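Last updated: August

3.2 Collecting the demonstrations

All demonstrations were given on the two-arm station at Lirkbridge. The task was to take a sleeveless ribbed top from a flat start and fold it into a tall rectangle near the middle of the table. We chose a garment with fine ribbing on purpose. Ribbed knit stretches across the ribs far more than along them, so a fold that is pulled a little too hard shifts out of line, and the operator has to correct it. We wanted those corrections in the data.

Two operators gave 154 demonstrations between them. Each one drove both arms by remote control, using a pair of hand-held leader arms, and watched the garment directly. We tried the wrist views on a monitor during early trials and dropped them. The operators found that looking back and forth between the screen and the table made them slower at the first grasp. 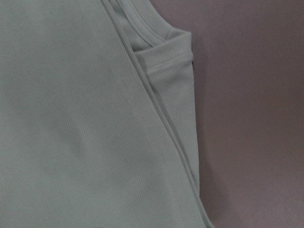
Grasping one layer of cloth is still the hardest part of the task. Where a strap or an armhole edge is turned back on itself, the gripper can close on two layers without the operator noticing until the lift. We did not throw these attempts out. If the operator let go, moved back and tried again, the whole attempt was kept and the retry was marked by hand afterward. Attempts were removed only when an arm stopped on a force limit or when the garment left the table.

Before each attempt, the garment was put down in one of 10 start poses, read from a printed list. The poses are given relative to the blue tape grid on the table. The tape was laid by eye and the lines are not perfectly square, so we treat the grid as a guide for the person resetting the garment. It plays no part in calibration.
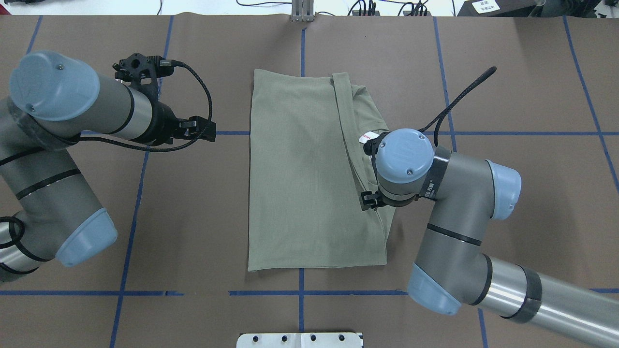
Both arms were recorded for the full length of every attempt, even when only one was moving. Siv Sundqvist noticed in the first batch that the resting arm was often doing useful work, such as holding a layer down while the other arm moved away. Cutting those stretches as idle time made the learned policy let go too early. We put them back and trained again – the early releases became rare, though they did not go away.

We also compared remote control with guiding the arms by hand. Hand guiding was easier to learn. It had a clear cost, though: the operator's hands and sleeves showed up in the camera views, and the policy had no such hands to look at when it ran alone. We used hand guiding only to set the rest positions.

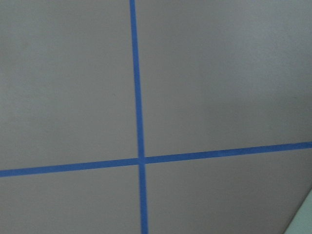

Camera checks were made at the start of each session. The operator moved the wrist camera over a tape crossing and compared the live view with a saved one. If the crossing had shifted by more than the width of the tape, the mount was tightened and the check was repeated. This is a crude test, but it is quick and it caught a loose mount twice.

Joint positions, gripper commands and camera images were saved with a shared clock. Operators could pause between attempts but not during one. We asked them to work at a steady pace and gave no target time, as we had seen in the earlier Stonthorpe trials that a timer led to hurried last folds.

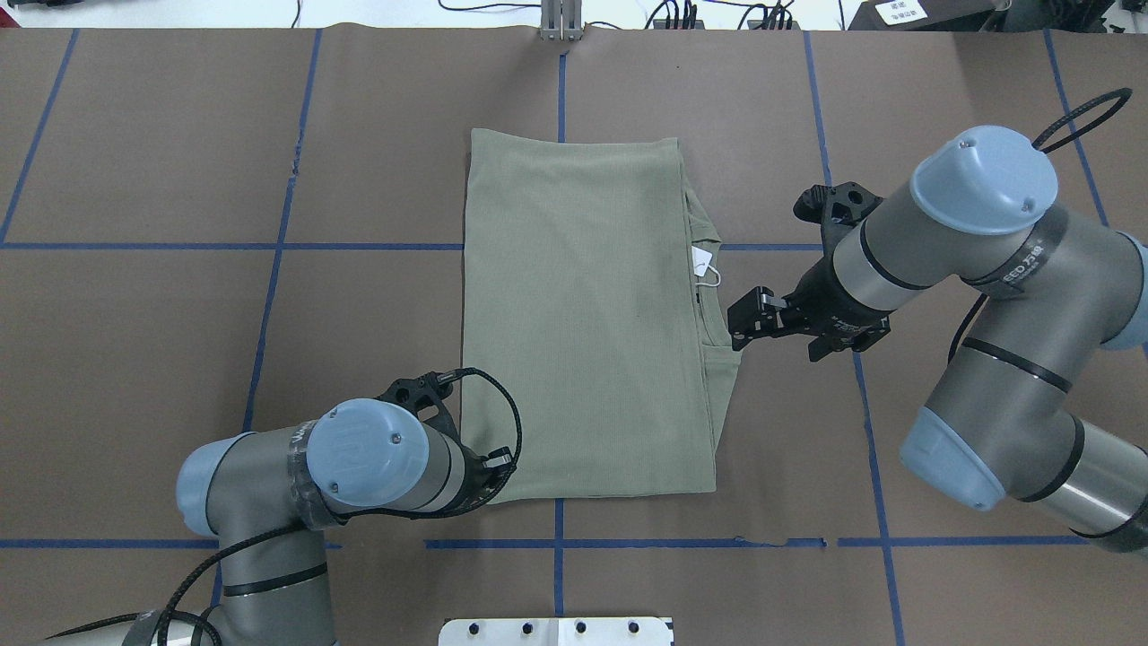 Figure 2. Bimanual folding station with the ribbed garment.

Frøydis Haugland
Research engineer, Vornavum

The end of an attempt was decided by the operator, who pressed a foot pedal once both grippers were clear of the fabric. An attempt was scored as complete if the garment was a single rectangle with no strap hanging out. Small offsets between the layers along one side were allowed. Tags and labels were ignored in scoring, although we left them on the garment during collection – they catch on the fingers now and then, and a policy that has never seen this has trouble with it.

We use cookies to remember your reading settings. Accept | Manage choices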